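Home | News | Services | Press | Contact

Ballesell Launches Skistel, a Home Visit for Your Forks, Spoons and Everything Else in the Jar

DETOV, 5 Jul 2021 — I'm so happy to finally share this one! Starting this month, Ballesell is offering Skistel, a two-hour visit that deals with a single thing in your kitchen: the stuff you eat and stir with. Forks, chopsticks, teaspoons, tongs, the spatula you reach for every night and the three you never touch. We pull all of it out, lay it on a table, and put it back so you can find it.

I've run Ballesell out of a small office on Nedelcu Street for years now, mostly doing whole-house tidying (closets, garages, the occasional scary attic). And in nearly every house, people tell me the closet is the problem, and then they open a kitchen drawer to get me a spoon for my coffee and go quiet. So last April I started asking clients if I could do their cutlery as a little extra. We've now done it in 151 kitchens, and it's the part people write to me about afterward.

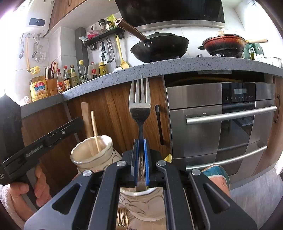 The way we work is pretty simple. Cooking tools stay near the stove, in a heavy crock that won't tip when you grab a spatula in a hurry. Eating tools go where you set the table from, and that might be a drawer, or it might be a pretty jar right out in the open. I'm a big fan of the jar. If you own a nice ceramic one with flowers on it and it's been sitting in a cabinet waiting for company, please get it out and use it! A double one is even better, with the tall side for chopsticks and long handles and the short side for teaspoons and other small things that vanish in a deep pot.

We do the sorting on a tablecloth, always. It keeps the noise down and the tabletop doesn't get scratched, and a patterned old cloth works just as well as a plain one. Everything comes out in one heap first — gold with silver, plastic with metal, it doesn't matter yet.
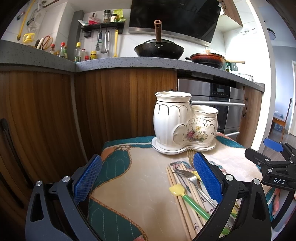

So-ying Kwan had her visit in the spring and says the heap was the part she dreaded most. She told me she'd been keeping mismatched forks for years in the belief that a matching set would turn up someday, and that once they were all lying there together she decided she liked them better mixed. She kept every one of them, by the way. That's fine with us! Skistel isn't a throwing-out service, and I won't give you a look over your novelty spoons.

Chopsticks get a bit of special care. We pair them up by length first and by color second, then run a finger along each one to feel for splinters. The singles go in a separate pile, and at the end you decide on those (one client uses hers to stake seedlings).
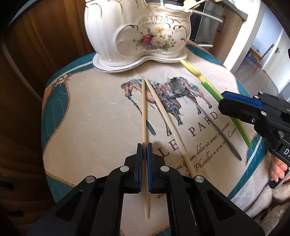

Tongs are their own headache, being too long for most drawers and too springy for most jars. I like them on a hook, or standing in the crock with the spatulas if the crock has a wide enough mouth. Plastic ones should stay well away from the burners, please.

After the sorting comes a wash for whatever needs it, a full dry with a cotton towel, and then the filling. Forks go tines up if small hands won't be reaching in, and sharp knives never go in a jar at all. We'll find them a block or a rack.

A Skistel visit costs $50 inside Detov, and you don't have to buy any containers from us. We have five visit slots a day to start with, mornings and afternoons, and I'll add more once I've trained another person or two. 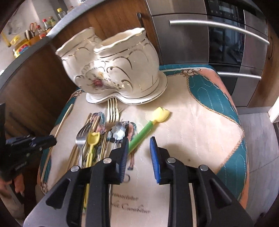

Do I need to clean the kitchen before you come?

Please don't. Just clear one table or a padded bench big enough to spread a cloth on, and leave the drawers the way they are.

Bookings are open now through the Ballesell office on Nedelcu Street, by phone or in person. Gift visits are available too, and they can be used any time in the next year. If you write for a local paper and want to come along on one, call me and I'll find a client who doesn't mind an audience.

Shares: 104 | Comments: 3

Comments

marigold_p
Had this done with my mother. We found the cake fork from her wedding set behind the potato masher, so worth it for that alone.

TJ in Detov
Do you do measuring cups? Mine are out of control.

Ballesell
TJ, we do if there's time left at the end! Mention it when you book and I'll put it on the sheet.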